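The Esteban Coat

I should say up front that I was never meant to be at the Skulwood show. I was the hemmer. Hemmers go home on the last train with pins in their jumpers, and then they read about the collection in the paper like everyone else, and they squint at the photos to see whether their bit is in them.

But the girl who was supposed to be dressing came down with something awful at four in the afternoon, and I happened to be standing near the kettle, so that was that. Somebody put a lint roller in my hand and told me I was on the last look.

The last look was the coat. If you followed that sort of thing back then you'll remember it, the big grey-green one with the collar that stood up past the ears. Esteban was a tiny house in those days – two cutting tables and a steam iron that spat – and everything they had that season had gone into that coat. It had 2,000 feathers along the yoke. I know because I'd sewn most of them, every one by hand, and they weren't even real feathers. They were silk organza, snipped and curled over a hot knife until they looked like something that had dropped off a bird nobody had caught yet.

I loved it the way you love a difficult aunt. I'd had it on my lap for weeks. It had been to bed with me, practically. I knew there was a bit of my blood in the lining under the left arm, and I knew one of the feathers near the back was on upside down and I'd left it because by then it was gone midnight and my eyes were swimming.

Skulwood used to be a wool store, and backstage was really just the loading bay with racks shoved in. It was October and freezing. The models stood about in dressing gowns and ugg boots eating bananas. Everyone was yelling in a whisper, if you know that noise. I found my rack, I found my coat, I gave it a little pat, and then I found out who was wearing it.

She was not young. I'd expected one of the foals, all knees, and instead there was a woman with silver hair to her waist, sitting on an upturned crate doing a crossword. She'd come down from Sutetdale on the bus that morning. She told me she was 57 and she hadn't walked in a show in half her life, and did I know a word for "obstinate" with an M in the middle?

I didn't. I still don't, and it bothers me.

I held the coat out and she put her arms in and I went round the front to do up the hooks, and my stomach just fell through the concrete. It didn't close. It had been fitted on somebody else entirely, some slip of a thing in the spring, and there was a gap down the front you could have posted a loaf of bread through.

"Well," she said, looking down at it. "That's a shame."

I looked about for someone in charge. The someone in charge was on the other side of the bay having a cry into a garment bag. Out front the music had started, that horrible cello, and the line began to shuffle forward. 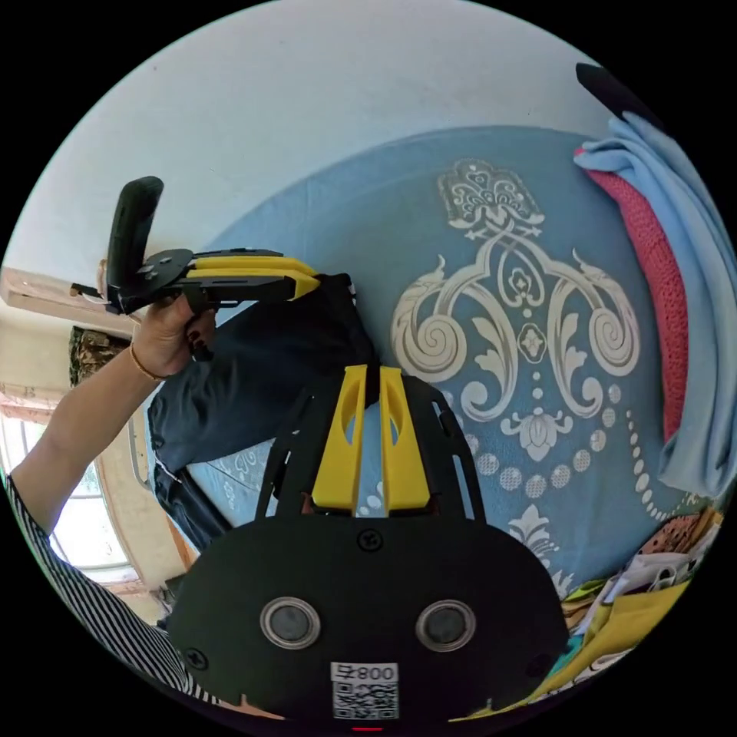
So I did what my mum would have done, which was to stop looking at the problem and look at what was lying about. I had a lint roller, a packet of mints, a pincushion and a pair of decent scissors. I had maybe six looks' worth of time. And I had a coat with a seam down the middle of the back that I'd closed myself and could have found in the dark.

You can guess. I turned her around and I cut it.

I want to tell you it was brave, but my hands did it before the rest of me got a vote. The thread went pop, pop, pop all the way from the hem to just under the yoke. The lady from Sutetdale stood dead still and kept humming along with the cello. When I'd finished, the whole back fell open in two long wings and the front came together as sweetly as you like, and I did up the hooks one after another with my teeth going like castanets.

"Is there a breeze?" she asked.

"A bit of one," I said.

Then she handed me her crossword and went.

We had a monitor backstage, a fuzzy little thing on a milk crate, and I couldn't watch it. I watched everybody else watch it. I saw a boy with a hairdryer put his hand over his mouth. I heard the room out front go quiet, properly quiet, and then a sort of rustle, which I found out later was people standing up at the back to see. She'd got to the end and turned around, and the coat had opened behind her, and all those daft organza feathers had lifted.

The paper called it a masterstroke. "The house's most daring piece of construction to date," it said, and there was a good half page on what the split meant, something about moulting and womanhood. I cut it out and sent it to Mum, who wrote back asking why they hadn't finished the seam.

I got told off, of course. I got told off in the loading bay with my coat already on, quite thoroughly, and then at the end of it I was asked if I could write down exactly how I'd done it, as there was a buyer from Troltdale who wanted 2 for her window by Christmas.

It was past one when I got out. The last train had gone and the lady was sitting at the bus shelter in her ordinary anorak with her hair stuffed down the back of it. I gave her the crossword. She shoved over so I could sit on the dry end of the bench, and we ate the mints.

"There's one on upside down, you know," she said after a while. "A feather. I saw it in the mirror."

I said I knew.

"I'd leave it," she said, and went back to seven across.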